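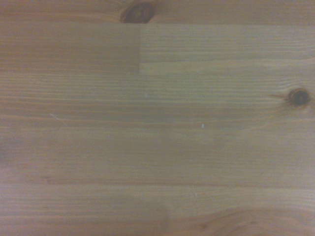
Ruth Blackburn picks up on the second ring. She has 10 minutes, maybe less, there's a screen down at a muffler shop in Cakdale and the owner wants it back before the lunch crowd.

Blackburn runs installs for Suvevis, which puts menu boards and waiting-room screens into small businesses. Cafés mostly, a few vets, one curling club. The company has just taken over the Godstead transit shelters, its first outdoor job.

"Outdoor is a different animal," she says. "Indoors you worry about glare. Out there it's glare, salt, road spray, kids with hockey sticks."

Brightness was the first fight. The old panels washed out by nine in the morning. New ones go in over April, four shelters at a time, starting on the Tindall side of the river. She won't say what they cost. "Ask Neville." (Neville Lockwood, who handles the city contract, did not call back.)

What about the ads? Locals have grumbled. Blackburn says bus times keep the top of the screen, always, and ads rotate underneath every 30 seconds. "People want to know when the bus is coming. If they can't see that, they hate the whole thing, and fair enough."

Content comes from Lemlem Adugna, the only designer on staff. Her rule is no more than 9 words a slide. Blackburn thinks even that's generous. "You're walking past with a coffee. You get a colour and a phone number."

And the sound? None. They tried it at one shelter – complaints inside of a day, so off it went.

Her other line is going now. The muffler guy. "Tell him I'm in the truck," she calls to someone, then to me, "I'm not in teh truck." She hangs up.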